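Fifteen months without cheese, and what I cook now

I stopped eating animal products in December of the year before last. I did not make a big decision. My doctor said something about my cholesterol, my sister gave me a bag of dried beans as a joke, and I was too stubborn to let her win. I write this post for people who ask me by email how to start, because my answers are getting long and I repeat myself.

The first weeks were difficult mostly because of breakfast. In Finland, where I grew up, breakfast is rye bread with butter and cheese, and I had eaten it every morning of my life. I tried to replace the cheese with the slices they sell at Zumum, the small shop near the tram stop. They tasted of coconut and salt. I finished the package, but I did not buy another one.
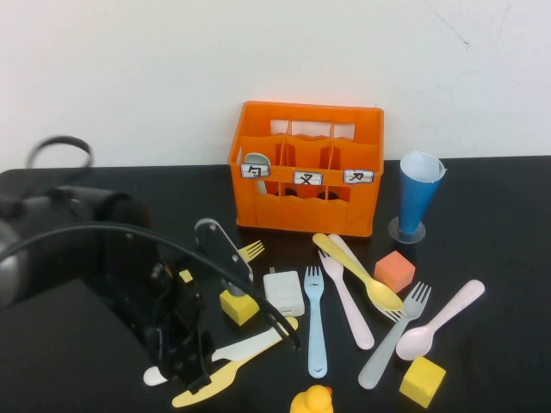

What helped me in the end was to stop looking for a copy of the old food. Now I put mashed white beans on the bread, with lemon, black pepper and a little mustard. It takes three minutes if the beans are cooked already. I cook 400 grams of dry beans every Saturday and keep them in the fridge in their own water, and they last me until Thursday or so.

Nabila Lahlou, my neighbor on the second floor, taught me to put a piece of dried seaweed in the pot. She says it makes the beans softer. I am not sure it does, but I like the smell and I have continued.

My bean loaf

I make this when guests come who are afraid of vegan food. You need 300 grams of cooked brown lentils, 1 onion, 2 carrots, a cup of oats, a spoon of tomato paste, soy sauce and thyme. Fry the onion and the grated carrot slowly until they are sweet. Mash half of the lentils and leave the other half whole. Mix everything, press it hard into a greased pan and bake it at 370 degrees for around 50 minutes. Let it rest before you cut it — I have ruined it more than once by being hungry.

It is better the next day, cold, with pickles.
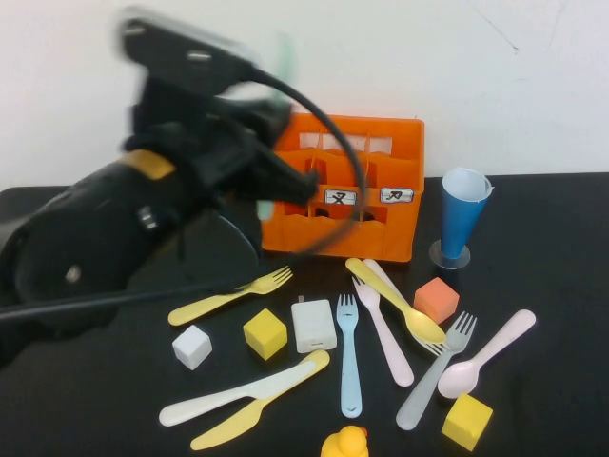

Eating with other people

This is the part that I still find hard. When I visit my family in Lunde, my aunt makes a separate plate for me, and it is always boiled potatoes and a whole tomato. I eat it with thanks. She is 81 and she has started to read the labels on the margarine, and I think this is a kind of love.

Restaurants are easier than before. In Condthorpe there are now two places where I can order without a conversation, and the soup at Clenana is very good if you ask for it without the cream on top. I have learned to call ahead when it is a group. I used to feel ashamed to do it, but the people who answer the phone are usually not surprised.

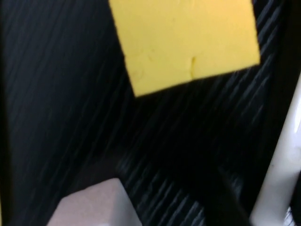 Condthorpe Plant Kitchen Club — Member Blogs

Some of you know me from the club evenings, where I am usually the one washing the big pots. If you want to come, we meet at 6:30 p.m. and everyone brings one dish. It does not need to be impressive. Last time somebody brought toast with peanut butter and it was gone before my loaf.

One more thing, about vitamin B12: please take it. I waited too long because I thought I would feel it if something was missing. Ask your doctor or pharmacist which one is right for you.

Next time I will write about oat milk in coffee, and why mine always separates. If you know the answer already, please leave it in the comments.

Pirjo Seppälä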